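Jaltance Cell Rule Pack
Standards checks for simulated robot pick cells

Product code: Closik 4
Updated 14 Aug 2023

Overview

The Jaltance rule pack adds a set of written handling rules to a simulated robot cell and checks each run against them. It is intended for teams that must show how a pick task was reviewed before it is moved to real equipment. The pack runs inside the Prusteck simulator and works with single-arm cells using a two-finger gripper.

Rules covered

The standard set has 22 rules in 4 groups: approach, grip, transfer and release. Each rule has a number, a pass limit and a field for the reviewer's note. Limits can be tightened by the site. They cannot be loosened without a new revision of the rule sheet.

Approach rules apply from the home position until the fingers close. The jaws must be open before the gripper enters the pick zone. Large fixed or parked objects near the work surface must be entered in the obstacle list, including rods, posts and other parts that stick out past the main body.

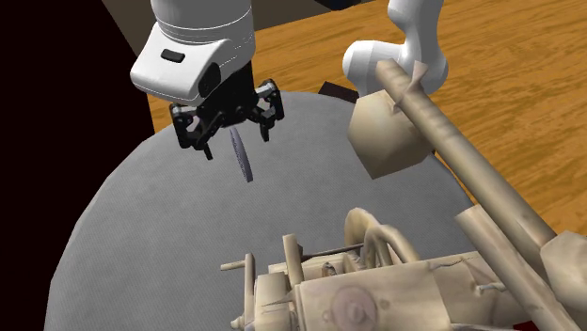
Simulated cell, approach stage: jaws open over a narrow part, large beige object at lower right.

Narrow and pointed parts fall under rule group 2. The grip point is set on the part model, and the closing direction must be across the narrow side. A grip on the tip is logged as a fault even if the part is lifted.

Run records

Each run is saved with the rule sheet revision, the cell file and the result of every check. A failed check stops the run unless the reviewer has marked it "log only". Records are kept for 30 days on the local drive and can be exported as plain text.

Limits of use

Passing a simulated run is not a risk assessment. Guarding, stop functions and operator access must be reviewed on the installed cell.

Ordering

Supplied as a site license for 2 workstations. The Abella obstacle editor is sold separately. Rule sheets are revised each April.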